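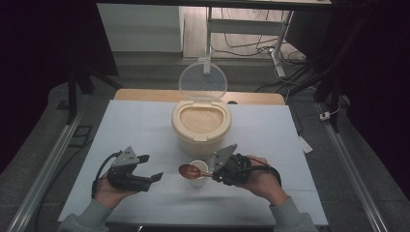
Spoon in the right gripper, cup at the ready, and the rice bin with its lid up at the back of the table.

November | By Noelia Nieto | 5 minute read

Two pairs of grippers and a great deal of rice

Those of you who came by the workshop this month will have noticed rice underfoot, and I do apologise for that (the broom is on the hook behind the door, if the mood takes you). We have been trying out hand-held grippers, two pairs of them, and the job we settled on for the comparison was scooping uncooked rice out of a bin and tipping it into a small white cup. It sounds like something you would give a four-year-old on a wet afternoon, and I can report that a four-year-old would have beaten me handily for the first hour!

The two pairs are the Ponda, which we have had since the winter, and the Hurine, which Heike Petersen talked us into borrowing for a few weeks. You hold one in each hand and do the task yourself, and the recordings go off to Eamon Hegarty, who lines them up and tries to get the arms to follow along. So the thing we care about is partly whether the jaws can hold a spoon, and partly whether a person can use them for a whole session without their wrists complaining or their movements going strange. Tired people scoop differently. We learned that from the sponge business last year, which I won't go over again.

I started with the Hurine, and my first impression was a very good one. It is light, the trigger has a lovely short pull, and for picking up the cup it was the nicer of the two by a long way. Then we got to the spoon. A spoon handle is thin and a bit slippery and wants to roll, and once there is rice in the bowl all the weight is out at one end. With the Hurine I could get the spoon into the bin without any bother, but on the way back over to the cup it would slowly turn, and I'd be standing there watching the rice slide off in a neat little stream. Remedios Vidal has stronger hands than I do and squeezed harder, which helped, though she said she felt it in her thumb that evening.

The Ponda is heavier and I grumbled about it, but it keeps hold of a spoon. We each did 15 scoops with each pair, then swapped and did them over again in the other order so that practice wouldn't flatter whichever pair went second. Remedios dropped the spoon 3 times with the Hurine and not once with the Ponda. I will keep my own Hurine score to myself, except to say it was worse than hers.

Then there is the question of the cables, which I have feelings about. Wherever you put them they find your elbow. Rosalía Nieto (yes, my aunt, and yes, she is still better at this than any of us) suggested letting the cable come round the back of the hand with a bit of slack before it goes anywhere else, and it did make reaching to the far end of the table a good deal easier. If you are booked in for a session, please try it her way before you start inventing your own.

Eamon's report from the computer side was more mixed. He was happy with the tracking on both pairs so long as the markers stayed in view, and less happy when we tipped the wrist right over to empty the spoon, when the marker plate turns away and he loses us for a moment. He'd like us to pour with a smaller tilt and a bit more patience. I tried it, and you can do it, but it feels like serving soup at a very formal dinner. He has also asked that we keep the rice bin in the same spot for every run, with the lid fully open, and that the cup start out between your two hands.

We also had a short go with the Cantero controller in place of our usual one, at Heike's request. I can't say I noticed a difference from my end. Eamon says the timing was steadier, and he would like a longer trial before he commits to anything, so that one goes on the list for after the break.

For now we are staying with the Ponda for anything involving cutlery and keeping the Hurine for cups, lids and other things with a bit of width to them. Heike thinks softer pads on the fingers might fix the rolling, and she has a set on order. If they come in time we'll run the spoon again with the same rice, or what's left of it.

We could use a few more pairs of hands, left-handers especially, as every one of us so far has scooped with the right. Sessions are short, there's tea, and you don't need to have done it before. Have a word with Remedios or drop a line to the address on the back page.

Prelivden Workshop Newsletter | Contact: Remedios Vidal, Room 1637 | © Prelivden Workshop | Back to top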